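The Crossing at Skirnholm

The ferry put us on the stones before it was light, and then it went away. Melur Raju stood with her pack already closed and her poles in one hand. I was still looking for my left glove.

"It is in your mouth," said Gillespie.

It was. I put it on and we started.

The path across Skirnholm goes from the east landing to the west landing, over the high ground the islanders call Wustwood, although no tree has grown there in the memory of any family. Melur had crossed it two times in summer. Gillespie Nisbet had crossed it once, as a boy, behind his uncle, and he remembered only the uncle's boots. I had never crossed anything. I came because my sister Suryani asked me to carry the letter, and because I did not know how to say no to her since the funeral.

For the first hours we walked in the bed of a stream, where the ground was frozen hard and easy. Melur went in front. She did not talk when she walked, but every so often she lifted one pole and pointed, and there would be a hare, or a piece of old wall, or a better place to put the feet. The sky turned gray, then a thin yellow. I ate bread from my pocket with small bites, to make it last.

"How much does he know?" Gillespie asked me.

"Who?"

"The old man. Rahman."

"He knows that my father is dead," I said. "He does not know about the letter."

Gillespie thought about this for the whole length of a snow field.

At the top the wind found us. It had been waiting behind the ridge, and it pushed so strongly that I had to walk with my shoulder first, like a person going through a crowd. My water froze in the tube. Melur made us stop behind a rock and drink from her bottle, which she kept inside her coat, and she looked at each of our faces for white spots.

"We can turn back now," she said. "From the cairn down, it is shorter to go on. So if somebody wants to turn back, it is here."

Gillespie looked at me. I understood that they would both do what I said, and I was angry with them for it.

"What would you do?" I asked her.

"I would go on. But I like it up here."

I went on. I counted my steps to 200 and started again, and then again, and I forgot to be afraid for quite long pieces of time. Somewhere in that counting I began to hear my father. Not a ghost – only his voice saying a thing he used to say on the boat, that the weather has no opinion of you. When I was a child I found this cruel. With the snow going sideways past my knees I found it almost friendly.

We came down on the west side with our lamps on. There was one window lit at the bottom, and it stayed the same size for so long that Gillespie accused it of walking away from us. Then there was a fence, and a dog, and a door.

Rahman was smaller than in my father's stories. He took our coats and hung them over the stove and gave us soup before he asked us our names. When I said mine, he put down the spoon.

"Haziq," he said. "You were this high."

I gave him the letter. The envelope was soft from being against my body all day. He turned it over, saw the handwriting, and put it on the shelf between a clock and a tin of tea.

"You will not read it?" I asked.

"He took thirty years to write it. I can take one night."

I wanted to tell him that I had carried it over the top in January, that I had lost the feeling in two toes, that my sister was waiting. But Melur was asleep already with her head on the table, and the old man was laying a blanket on her, very slowly, so as not to wake her. I ate my soup.

In the morning the shelf had only the clock and the tin. He was outside in the snow, mending the fence, and he was singing.

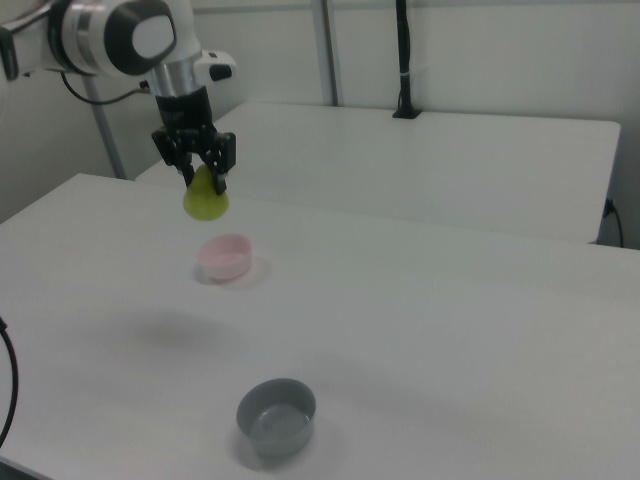 The pear above the pink bowl.

Last updated: 2022-01-19
Contact | Copyright Kurniawati Pillai | Back to top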